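Workshop notebook, Room 18
July 28, 2021
Subject: Surface care, glass table and white display surface
Entered for the Vullow furnishings project

The purpose of this entry is to record the cleaning method now in use for the round glass table and the adjoining surfaces, and to note the points that remain open before the November review. It replaces the loose sheet kept in the front of the previous notebook, which should be discarded.

The glass table continues to be the most demanding item in the room. The top is transparent and the black metal base can be seen through it, so that any mark on the upper face is read against the dark bar below. Streaks that would pass on a painted top are plain on this one. Past entries describe the result as "clean" without stating where the observer stood or what light was on. Colleagues are asked to record both in future.

Cloths. The tan-brown cloths are to be used on the glass and on nothing else. The grey cloths supplied by Akbari are kept for shelving and door hardware. Cloths are to be washed without fabric softener, which leaves a film, and dried flat. A cloth that has touched the floor goes straight to the wash bin.

Cleaner. The Pimow concentrate is mixed at 18 millilitres to 300 millilitres of water in the marked bottle. It is applied to the cloth and never directly to the glass, as liquid that runs over the rim collects on the base fittings and dries there. The bottle is to be labelled with the date of mixing and emptied at the end of the week.
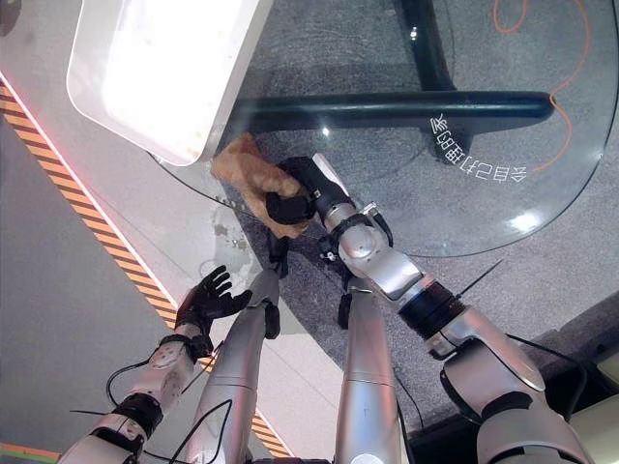
Pressure should be even and moderate. A bunched cloth is suitable for lifting a sticky mark, but it concentrates the load in the folds and tends to leave arcs on the glass. For the finishing pass the cloth is opened out, folded in four and turned to a fresh side at each quarter of the table. The direction of travel is from the centre toward the rim, followed by one continuous pass along the curved edge. The underside is done last, and only when the log calls for it.

Trial results. Two methods were compared on the same top, with the overhead lights on and the blinds down. The circular method required 49 strokes to reach an acceptable finish. The centre-to-rim method required 58, but left no arcs when checked from a seated position. The second method is therefore adopted in spite of the longer time. The comparison has been made only once and should be repeated by a different person before it is quoted outside the group.

One further remark on the rim. The edge holds more residue than the flat area – chiefly hand marks from people steadying themselves as they stand up. It was proposed at the last meeting that felt pads be added between the glass and the base to reduce movement. The supplier, Wullico, has been asked for a price and has not yet replied.

White surface and plant. The white surface takes the general cleaner at half strength. It does not show streaks, but under bright light it hides pale dust very effectively, and it should be checked by touch. The plant in the terracotta-pink pot is to be lifted, not slid, when the surface beneath is wiped. Soil is gritty and will scratch both the white finish and the glass if it is carried across on a cloth. Broad leaves may be wiped with a plain damp cloth at the same time; the narrow ones are best left alone. Watering is done at the sink, and the pot is drained fully before it goes back.

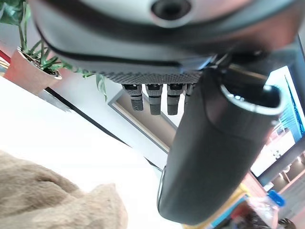
Touran Parsa does not agree that the plant should stay near the furniture under test, and asked that the objection be entered here. In Parsa's view the longer leaves will shed onto the surfaces in the dry months, and every fallen leaf becomes another variable in the cleaning log. Parsa would move the pot to the windowsill for the length of the trial and bring it back afterward. The remark was also made that half-strength cleaner near the soil is poor practice, whatever the label permits.

The objection is noted. No change will be made until the second comparison is complete, so that both sets of results refer to the same layout. Anyone who finds leaf matter on the glass in the meantime should write it in the right-hand column of the log, with the time.

Outstanding items:
Repeat of the stroke comparison, second person to be assigned.
Price for felt pads from Wullico.
Replacement spray head for the marked bottle – the present one drips.
Decision on the position of the plant.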